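Ein Hoch auf den Tassenbaum

Dezember 2020, und ich habe in diesem Jahr so viel Zeit in meiner Küche verbracht wie in den drei Jahren davor zusammen. Irgendwann im August stand ich vor dem Hängeschrank, 102 Zentimeter breit, vollgestopft bis unter die Oberkante, und habe beschlossen: Das Zeug kommt raus. Auf den Tisch, auf die Anrichte, an die Luft, dahin, wo ich es sehe!

Seitdem bin ich eine glühende Anhängerin des offenen Geschirrs. Teller gehören in einen Ständer aus Holz, aufrecht, einer vor dem anderen. Tassen gehören an einen Baum. Und das Gemüse, das heute noch gegessen werden soll, gehört in einen flachen Korb, an dem man dreimal am Tag vorbeikommt. Im Kühlschrank vergesse ich Mais grundsätzlich. Im Korb vergesse ich ihn nie, so gelb, wie der ist.

Natürlich kenne ich die Einwände. Es staubt. Es steht im Weg. Meine Mutter hat ihr Leben lang alles hinter Türen geräumt und findet meine Küche »unfertig«. Aber was steht, wird benutzt, und was benutzt wird, wird auch gespült, da bleibt für Staub kaum Gelegenheit. Ich besitze 10 Tassen und habe früher immer dieselben beiden genommen, die vorderen eben. Jetzt wechsle ich durch, je nach Laune, und freue mich jeden Morgen darüber (ja, wirklich über eine Tasse, mit Mitte vierzig). 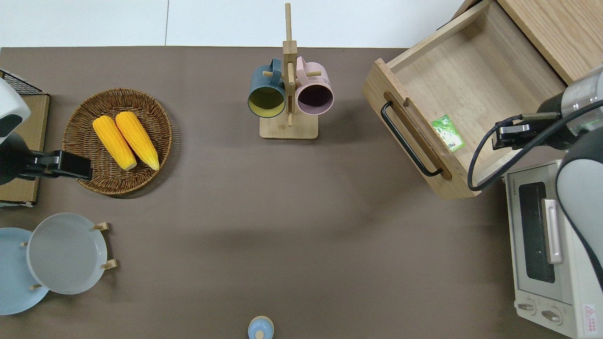
Dazu gehört für mich, dass nicht alles zusammenpassen muss. Ein blauer Teller neben einem grauen, Petrol neben Rosa, helles Holz neben dunklem Geflecht: Im Schrank fällt so ein Sammelsurium unangenehm auf, sobald die Tür aufgeht, offen hingestellt wird eine Farbpalette daraus. Eine Tasse, die innen eine andere Farbe hat als außen, ist überhaupt eine der schönsten Erfindungen, die je auf einem Frühstückstisch gelandet sind. Man trinkt und trinkt, und allmählich kommt das Innere zum Vorschein.

Wichtig ist mir nur die Mitte. Die muss frei bleiben. Ich schiebe alles an die Ränder, und was dann übrig bleibt, ist Platz zum Schneiden, Teigausrollen, Zeitunglesen. Ein Tisch, auf dem die Dinge außen herum wohnen, lädt viel mehr zum Anfangen ein als eine völlig kahle Fläche, bei der man für jeden Löffel erst eine Tür aufmachen muss.

Mein eigener Baum ist von Homoreck und wackelt ein bisschen, der Tellerständer lag bei Bikgate in der Restekiste und hat 7 Euro gekostet. Für 200 hätte ich einen Schrankeinsatz mit Auszug bekommen, den hatte ich sogar schon im Warenkorb. Stattdessen überlege ich jetzt, ob auf die Fensterbank noch ein zweiter Korb passt, für die Zwiebeln.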